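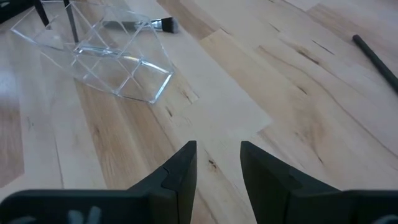 Wrist view over the maple table, with the gripper open, the clear organizer on its side and a makeup brush lying behind it.

Software Engineer, Manipulation (Perception and Planning)
Tekholm
Full time, on site, with some days from home once you have settled in

Hello, and thank you for stopping to read this. We know that job ads for robot software tend to sound alike, so we have tried to write ours the way we would explain the job to a friend over a long lunch, and we hope you will forgive us if it runs on a bit.

Tekholm is a small company that writes software for robot arms working with ordinary household things. We don't build arms and we have no plans to start. What we make is the part that sits between the cameras and the motors: working out what is on the table, deciding what to do about it, and getting the fingers there without knocking everything over. Our main product is called Tokia. It is a planning and control library, and it is used by a handful of customers who are very patient with us and who send wonderfully detailed bug reports.

The job we are hiring for sits right in the middle of all that. You would be working on grasping and placing with the wrist camera, mostly on what we call the vanity set: brushes, slim handles, and clear acrylic organizers with lots of little compartments. If you have ever tried to get a depth estimate out of clear plastic, you are probably smiling (or wincing) already. The wood grain comes straight through the walls, the edges turn into thin white lines, and a brush handle behind a panel becomes a faint dark band that our segmentation model would very much like to call a shadow. We find this stuff fascinating, and we are looking for somebody who does too.

What you would be doing

A good part of your first few months would go into the perception side of Tokia. At the moment we estimate the pose of a clear organizer from its edge highlights plus a rough prior on its shape, and this works nicely when the thing is upright and much less nicely when it has tipped over. We would like one approach that copes with both. You would have a lot of freedom in how you get there, and you would have 1167 labeled wrist-camera episodes to start from, along with the scripts that made the labels (they need some love, we admit).

After that there is the planner. Close to the table, the fingers themselves fill a good deal of the camera view, and the planner has to remember what it saw on the way down. Our short-term scene memory is simple and rather stubborn, and it can hang on to an old pose for longer than it should. We would like you to work with Dalibor Ondrejka, who wrote most of it and is the first to say it should be rewritten.

And then there is the tooling, which we care about more than you might expect. We have a replay viewer called Ukora that lets us step through an episode and see the camera picture, the estimated poses and the planned path side by side. Everyone on the team uses it every day and everyone has a list of complaints. If you like making tools that your coworkers will thank you for, there is plenty of that here, and we count it as real work when it comes time to talk about raises.

You would also spend time at the table. We try to keep everyone who writes code for the arm close to the arm, so please expect to set up objects, run trials, and watch a slim black handle roll away from you at exactly the wrong moment.

What we hope you bring

We are looking for solid C++ or Rust, and enough Python to be comfortable with training and evaluation scripts. You should have worked on at least one of pose estimation, motion planning or visual servoing, at a company or at school or on your own kitchen table, we truly don't mind which. You should know your way around coordinate transforms and be willing to argue kindly about naming conventions for them. Experience with clear or shiny objects would be lovely, and so would experience with hand-eye calibration.

A degree is welcome and is not required. If you meet most of this and are unsure about the rest, please write to us anyway.

What we offer

A 40-hour week that we really do keep to. Health cover from your first day, paid parental leave, and a yearly budget for books and conferences. You would share one large, bright room with the rest of the software team, and you would have your own time slots on the arms, booked through a shared calendar called Igwe that is a little ugly and works very well.

How to apply

Send us a resume and a short letter, in whatever style feels natural to you. In the letter, please tell us about 2 things: a bug in robot software that took you far too long to find, and how you would begin to find the pose of a clear box lying on its side on a striped wooden table. A paragraph on each is plenty. Links to code are nice to have, and if your best work is locked away at a former employer, just describe it in words.

We read every letter ourselves and we answer all of them. The next step is a video call of 50 minutes with Dalibor and one other engineer, followed by a small paid task on recorded data that you can do at home in your own time. There are no whiteboard puzzles.

We hope to have someone start in May 2020, and we can wait a little for the right person. Applications go to the jobs address on our contact page, with "Manipulation" in the subject line.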